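Wood looks solid, but it is full of tiny tubes. When the tree was alive, these tubes carried water from the roots up to the leaves. After the tree is cut and sawn, the tubes stay. They are too thin to see without a magnifying glass, and they matter a great deal to anyone who builds with wood.

## Wood and water

Air always holds some water, in the form of a gas called water vapor. Wood takes in vapor when the air is damp and gives it back when the air is dry. As the walls of the tubes take in water, they get thicker, and the board swells. As they lose water, the board shrinks.

A board does not change by the same amount in every direction. It hardly gets longer or shorter at all. Nearly all the change is across its width. The lines you can see on a board, called the grain, run along its length, so the rule is easy to remember: wood moves across the grain.

This is why a wooden door may stick in summer and swing freely in December, when heated rooms are dry.

## Why some tabletops are made of strips

A very wide board is hard to find, because it has to come from a very wide tree. It can also bend into a shallow curve as it dries. This bending is called cupping.

One answer is to saw the wood into narrow strips and glue them side by side. Each strip can bend only a little. The strips can also be turned so that they do not all pull the same way. A top made like this is often called butcher block.

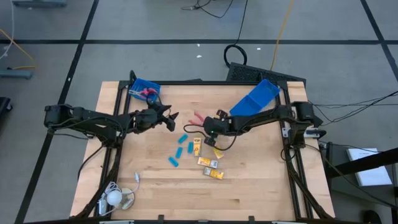 *A butcher-block workbench in light wood.*

The glued top still swells and shrinks across its width. A builder has to leave room for that. Screws that hold a top to its base are often put through long slots, so they can slide a little.

## Try it

You need 2 flat wooden craft sticks, a ruler, a pencil and a glass of water.

1. Lay both sticks on paper and draw around them. Label the outlines A and B.
2. Put stick A in the water. Leave stick B on the table.
3. Wait 7 hours.
4. Put each stick back on its outline and measure the width and the length.

Write down all the numbers, even if they have not changed. Let stick A dry for a day and measure it again.

## Words to know

**Grain:** the direction of the long tubes in wood.

**Water vapor:** water in the form of a gas.

**Cupping:** bending across the width of a board.

*Text by Ximena Ochoa. Checked by Yusri Harahap, November 2018.*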